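Hikateo notebook – September, Sunday, late start

Picking up from the salvage tables. Last entry stops halfway through the drift rules so read that first if you weren't at the session.

Playtest at Stornham, back table. Five players, two of them new to the system. Ran the Dimitrov opening again (derelict ore tender, failing spin, one locked bulkhead) because I want the same start every time until the vacuum rules settle. Took 3 hours to get to the bulkhead. Too long. Last build took under two and that was with me explaining things.

Where the time went:
– oxygen bookkeeping. Everyone ticking boxes every round even when nothing is happening
– the new burn chart, which I had to read out loud twice
– an argument over whether a tether counts as a held item

Oxygen first. Current rule: each character has a supply track, tick one per round in vacuum, two if exerting. On paper fine. At the table it's a tax. The pilot never left the cockpit and still asked me every round if she should be ticking. Rule needs to say when to look at the track and otherwise leave it alone. Proposal – tick once per scene, plus once each time you fail a physical roll outside. A failed roll then costs air, and that's what we wanted the exertion rule to do anyway. Try it next time, don't rewrite the chapter yet.

Side effect: air scrubber talent becomes too good. It currently ignores the first two ticks. Under the new rule that's basically a whole scene for free. Drop to one, or make it once per session. Leaning once per session.

Burn chart. It's a d100 table with modifiers for mass, fuel grade and pilot skill and I love it and it has to go. Three modifiers before you roll is two too many. Fuel grade can fold into the ship sheet as a fixed number. Mass only matters if you are towing. So: roll, add pilot, subtract tow. Done. The results column is fine, leave it. Entry for 60 still says "engine flares, see chapter 6" and chapter 6 doesn't have flares anymore, fix.

Tether. It's not a held item. It's clipped. Write that down in one sentence in the gear list and be done with it. Also it needs a length. Players kept asking and I said "long enough" which was the wrong answer, they immediately tried to tie two ships together.

Ok the Wukico stuff. Reminder for anyone reading cold: Wukico is the moon in the second adventure, the one with the salt sea under the ice. We've had it as a place with natives since the first outline and I've never been happy with them. They're polite and they trade and they have a council, so they're villagers. One of the new players said "so these are elves" and she was right, annoyingly.

Things to try instead. They don't have single names, only a name for whoever they are standing next to. So an individual alone is nobody you can address. Bargaining has to be done with a pair or a group and the deal is with the grouping. If the group breaks up the deal lapses. That gives the players a real problem (keep these four together until the ore is loaded) and it doesn't need any new mechanics, which I like. Needs a paragraph of GM advice or it'll turn into a gag.

Downside – roleplaying it is hard on the GM. I tried it cold for ten minutes and kept slipping into "I". Maybe a cheat card with half a dozen stock phrases. Card goes in the back with the ship sheets.

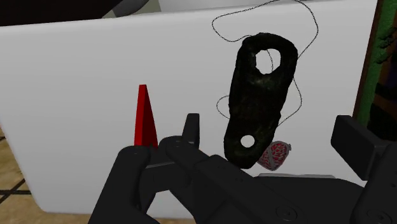

Haris Kneževič
Rules and playtest lead, Hikateo

Creature stats. The ice grazer got killed in one round, again. Its armor is fine, the trouble is it has no reason to stay in the fight and no way to leave. Give it a burrow move: half pace through packed ice, full pace through slush. Then hitting it once is easy and hitting it twice is a hunt. Drop its bite damage one step to compensate. I don't want to add another special attack, there are already too many in that chapter and most of them are "knocks you over".

Swarm rules worked. First time ever. Treating the swarm as weather was the right call, players stopped trying to shoot it and started looking for doors. Leave it ALONE.

Initiative cards: still slow with five people, but nobody complained, and the new players liked having something in their hands. Keeping.

Ship combat – only did one exchange. The gunner had a great time, engineer was bored. Engineer gets to reroute power, and that amounts to saying "I reroute power to guns" every turn. Options:
– engineer picks from a hand of three problems each round and has to leave one unsolved
– engineer spends heat, heat comes back as damage later
– cut the role and give the job to whoever is free
I like the first one best. The second is simpler. Third is what we'll end up doing if I run out of time, but I'd feel bad. Test one and two on seperate nights, not together, last time we changed two things at once and couldn't tell which one had broken the boarding rules.

Prices. The economy is off by a mile. Patch kit costs 406 credits and a pressure suit costs 400. Left over from before we rescaled gear, I think only half the list got converted. Go line by line. While in there, decide if fuel is bought by the ton or by the jump. Text says ton, the ship sheet says jump, and the adventure says "a full load". By the jump, please.

Word count. Draft stands at 2,014 words for the vacuum chapter, and I'd like it shorter after the oxygen change. The long sidebar about suit punctures can lose its first half. Keep the table at the end of it, people use that. The example of play in there is still using the old skill names (Helm, Tinker) so it needs a pass too.

Map of the tender: players read the cargo spine as a corridor. It's a ladder well. Either relabel or draw some rungs. Also there's no door marked between the galley and the pump room and someone did try to go that way, so I made one up on the spot, and now it exists. Add door.

Smaller bits from the session, in no order
– "exposed" and "unprotected" are used for the same condition. Pick exposed
– magnetic boots: do they work on the ore? I said yes. Check this doesn't break the third encounter
– new player asked if she could play a ship's cook. Sure. But no starting package covers it, closest is Steward and it comes with a pistol for some reason
– luck tokens: everyone hoarded until the last scene and then dumped the lot. Maybe they expire at the end of each act. Maybe they're fine
– critical failure on a docking roll currently destroys both ships. lol no
– need a pronunciation note for Dimitrov's crew list, I said the captain's name three different ways

Ending. They got through the bulkhead, found the log, and then we ran out of evening. I told them what was in the hold, which was a mistake, becuase two of them want to come back and finish it. Will have to swap the contents. There's an older version where the hold is full of soil, nothing else, just tons of dirt from somewhere nobody's been. Might go back to that one, it raised better questions than the bomb did.

To do before next session
oxygen rule, one page, loose sheet
burn roll, rewrite the box only
grazer burrow move
price list
door on the map
engineer option one – write a dozen problems, index cards, handwriting is fine

Leaving the psionics chapter shut for now. If anyone wants it open they can be the one to open it.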